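The arm that wants to tidy your kitchen

The box weighed more than my suitcase. I know this because I carried both of them up the same flight of stairs, in that order, and had to sit on the second one afterwards with a glass of water while Dolores Ruiz-Ortega laughed at me from the landing.

Dolores runs the workshop side of Conditz, a small outfit that sells a tabletop robot arm called the Altus to schools, tinkerers and anyone else with a spare bench and a bit of patience. I'd been bugging her for a loan unit since June. What I got was better - five days in their workroom with the kit, the tools and people who knew where the missing screws go.

And there are a lot of screws! The Altus comes flat-packed, more or less, with the joints pre-assembled and everything between them left to you. The manual says an evening. Keisha Mbeki, who wrote the manual, told me cheerfully that she can do it in an evening, and that I should plan on two. She was right. I put the elbow bracket on backwards, discovered this at 9 p.m., and went off to find dinner.

The instructions are good, mind you. Proper drawings, fasteners in labelled bags, and a colour-coded wiring chart that folds out to the size of a tea towel. My only real grumble is with the hex key in the box, which is made of something closer to cheese than steel. Buy a decent one before you start.

Once it's together you teach it by hand. You hold a second, lighter arm (they call it the leader) and move it about, and the Altus copies you while the software records the lot. Do the same job over and over with the objects in different spots, leave the computer to chew on it overnight, and in the morning you find out what sort of teacher you are.

My first job was moving a sponge from one side of the bench to the other. I recorded 18 goes at it. Next morning the arm swept over to where the sponge usually was, closed on thin air, and carried nothing across with enormous confidence. Ignacio Strickland, who looks after the software, had a look through my recordings and pointed out that I'd put the sponge in nearly the same place every time. So I started again, messily this time, and kept going until I had 350 recordings and a sore shoulder. Big difference. It went for the sponge wherever I dropped it, apart from one corner near the lamp that it seemed to have taken a dislike to.

The sponge is the nursery slope, though. What Conditz is really pushing this year is the Fernolstead pack, an add-on of kitchen-themed exercises, with plates to set out and produce to sort and shift between them. It's aimed at classrooms, and I can see why. Kids know straight away whether a plate has been cleared properly, so there's no need for anyone to stand at the front explaining what success looks like.

I went in a bit sceptical about the produce. Grapes are a rotten thing to ask a gripper to deal with, all lumps and twiggy bits, and an eggplant is smooth, slippery-looking and fatter at one end than the other. I'd have started with blocks. Keisha reckons blocks teach you bad habits.

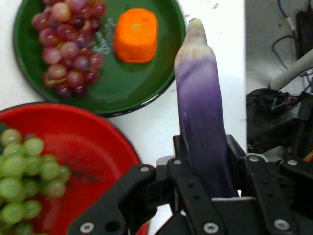

Photo: Mavis Ferreira

Standing an eggplant on end is harder than lifting it, by the way. The two fingers have to meet it squarely, and if you come in at an angle on the leader arm the thing tips over before you've got hold of it. I got the knack by day three. Harriet Strickland had it in her first few minutes, which I'm told is because she plays a lot of video games, and which I'm choosing to believe.

So, should you get one? If you want a gadget that does the dishes, no, and please don't let a brochure talk you into it. It's slow, it needs its own table, and the motors whine enough that I wouldn't run it in the same room as a sleeping baby. Support is by email only, too, and answers can take a day or so.

But for a school, a library makerspace or a stubborn adult with a free bench, I think it's a cracking kit. I've used one rival, the Okafor, and it was quicker out of the box and far less fun to fix. With the Altus I could get at every bolt, and by the end of the week I'd had most of them out at least once. I'd give it 8 out of 10, and I'd happily bump that up if they'd sort out the hex key.

Dolores has asked whether I want to come back and try the two-armed version. I've said yes, provided somebody else carries the box.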